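Skatora to Build Battery Storage Site in Alton

Project will store power from existing solar fields and feed it back to the local grid in the evening

ALTON, August 23, 2020 – Skatora, a developer of energy storage projects, will build a 38-megawatt battery storage site on the east side of Alton, next to the Magaña substation. The company has signed a long-term contract with Oment, the electric utility that serves the area. Site work begins in October.

The site will charge during the middle of the day, when solar fields in the region often produce more electricity than local customers use. It will send that power back to the grid in the late afternoon and evening, when demand climbs and solar output falls. At full output the batteries can run for 2 hours before they need to recharge.

Oment now meets most of its evening demand with gas-fired plants, including two older units that run only when demand is high. Under the contract, the utility will call on the batteries first and start the older units when more power is still needed. The contract does not require either unit to close.

"Alton already has the solar power and it already has the power lines," Skatora said in a statement. "What it lacked was a place to keep the midday power until people get home from work and turn things on."

About the Site

The batteries will be lithium iron phosphate cells, installed in 70 steel enclosures set on concrete pads. Each enclosure has its own cooling equipment, smoke and gas detectors, and a switch that disconnects it from the rest of the site. Inverters and transformers will stand in a separate row along the north fence. A short underground line will connect the site to the Magaña substation, so no new overhead lines are planned.

The land was last used as a pipe storage yard and has been zoned for industry for many years. Skatora will keep the existing row of trees along the county road and build a sound wall on the side closest to homes. Cooling fans are the main source of noise at a site of this type. The company's sound study, filed with the county planning office, found that levels at the nearest property line will stay within county limits with the wall in place.

The fire department in Alton has reviewed the site layout. Skatora will pay for training for local fire crews before the first batteries are delivered, and will repeat the training every year the site is in operation.
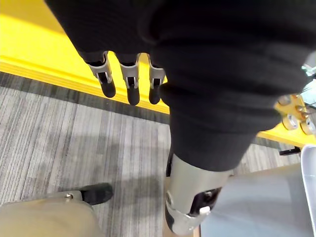

Schedule

Grading and drainage work will start in October and continue through the winter as weather allows. Concrete work follows in the spring. Battery enclosures will arrive by truck over several weeks, and trucks will use the county road and stay off residential streets. Testing with Oment will take 3 months. The site will enter service after the utility signs off on the results.

One lane of the county road will close for short periods while the underground line is installed. Notices will be mailed to nearby addresses before each closure.

Jobs and Local Taxes

Most of the work at the site will take place during construction. Skatora has asked its general contractor to seek bids from electrical, concrete and fencing companies in the Alton area first. Once the site is running, it will be monitored around the clock from Skatora's control center, and technicians based in Alton will handle inspections and repairs.

The company will pay property tax on the land and equipment at the standard county rate. It has not asked for a tax reduction.

Effect on Customer Bills

Oment will pay Skatora a fixed monthly fee for use of the batteries. The utility has said the fee will be covered under its existing power supply charge and that it does not plan to add a separate line to customer bills for the project.

Public Information

Site drawings, the sound study and the drainage plan are available at the county planning office and on the Skatora website. Written comments on the drainage plan may be sent to the planning office until the grading permit is issued.

About Skatora

Skatora develops, owns and operates battery storage projects that connect to local power grids. The company works with utilities, cities and rural electric cooperatives.

Media contact: Skatora Communications Office, Alton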